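Folding table notes, Wednesday, June 19, 2024

Imogen Horrocks, for the Itemholm newsletter. Written fast, between sessions, so bear with me.

Where we are

109 keeper demos of the pants task. Target was 80 by the end of the month so yes, ahead, and no, we are not stopping. Gramon want a wider spread of garments before they retrain and I think they're right. The 80 was always a number somebody put on a slide.

Shirts are parked. Towels are done, please stop bringing me towels.

Quick reminder of what counts as a keeper, as it keeps coming up in the hallway. Operator starts from a garment dropped on the table, finishes with a folded one, hands clear, table still. No long pauses in the middle. Fumbles are fine if the operator recovers from them, we want those. Fumbles where you give up and nudge it with your own hand are not fine, and I can see it when you do it, the sleeve comes into the head view.

Kids' sizes

Small garments are a different job and we should have started on them sooner. Adult jeans forgive you. You grab somewhere near a corner and the weight of the cloth does half the work. With the little ones there's hardly any leg to hold, and the pull-on kind is worse. 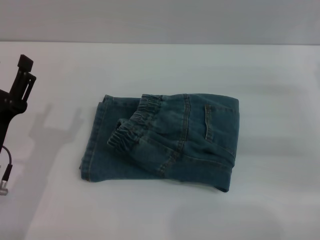
Elastic is what's eating our session time this month. A flat waistband gives you two corners to aim for and every operator finds them without thinking. A gathered one has no corners, it bunches, and where it ends up depends on how you let go of it. With these blue jeans the waist is sitting on top at an angle to the legs and the lower right edge is curling under, and I'd score that a 2 out of 3. Folded, yes. A stack you could put on a shelf, no. I want the 2s kept. If we only save the pretty ones the policy never learns what a so-so fold looks like, and then it has no idea whether to stop or have another go. Heinonen disagree with me on this (they train on top scores only) and we've agreed to run it both ways and compare.

Scoring, again: 3 is square and flat, 2 is folded but twisted or bunched, 1 is everything else. Score at the end of the episode from the last head view, not from memory after lunch. If two people score the same episode differently, take the lower one and move on, don't have a meeting.

How to release elastic

What's working for me, copied from my own bench notes:

Grip below the gathers, on the plain denim. Gripping the ruffle itself makes it spring when you open.

Lower until the cloth is resting on the table before you open the fingers. Not near the table. On it.

Open slowly, then back out sideways. Going straight up drags a pucker with you about half the time and you've undone your own fold.

Don't go back to pat it down more than once. Operators love patting. The demos fill up with patting and then the policy pats forever, we had one rollout last month where it patted a pair of shorts until I hit the stop.

Vary where you start. I went through the first batch and nearly every episode begins with the left leg. That was me mostly. Sorry.

Wrist views

Need everybody to start checking these before hitting save. The head view is easy to judge at a glance and so that's the one people look at. The wrist ones get scrolled past. But the model gets every stream you save, and if the wrist has nothing in it for a long stretch then it's learning the wrist doesn't matter, which is the opposite of what we want for cloth.

A few blank seconds while the arm is moving in close, fine, leave it. That happens and it will happen at run time as well. What I don't want is an episode where the wrist stream is like this at every point I scrub to, plain gray and out of focus, with a little dark speck toward the lower right and not one thing you could call a garment.

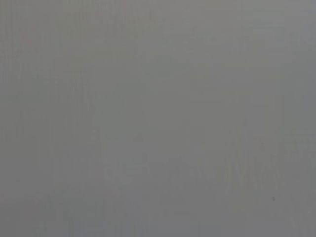 What to do when the wrist view is gray

Scrub forward and back. If cloth comes into view when the fingers are working, keep the episode, no flag needed.

If it stays gray through the grasp, tag it "wrist blind" and put it in the hold folder. Don't delete. Cirkelura's loader can drop one stream and keep the others, so a good head view is still worth something to us.

Look for specks. Same dot in the same place over several episodes means wipe the lens. A dot that comes and goes is probably just whatever the wrist was pointed at. Soft cloth only, the blue ones in the drawer, not your shirt.

Write down which arm. "Wrist cam bad" on a sticky note helps no one, there are two of them.

Labels and text

Cirkelura are asking for a one line description per episode. Keep it boring. "Fold child's pull-on jeans, waist on top" is plenty. We had someone writing full sentences with opinions in them and the text encoder does not need to know you found it annoying. Color, garment, closure type, which part ends up on top. Closure type is new, please add: elastic, button, snap, drawstring.

Spelling matters more than you'd think, "jeens" is now its own garment catagory in the index and I have to go clean it up.

Coming up

More elastic. Leggings after that, if anyone has kids' leggings they can part with bring them in, washed, any color except white. White on the white table is a headache for later.

Gramon are sending over the first retrained checkpoint once the kids' set is in. We'll run it on garments it hasn't seen, so whatever you bring for that, keep it OUT of the demo bin. There's a separate bag with tape on it.

Sessions are still in blocks, sign up on the sheet by the door. Stop when your hands get tired. The episodes from the back end of a long block are consistently the worst ones we have, mine included, and I end up throwing them in hold anyway.

Questions to me at the bench or in the channel. I owe three of you a reply on the timing thing, it's coming.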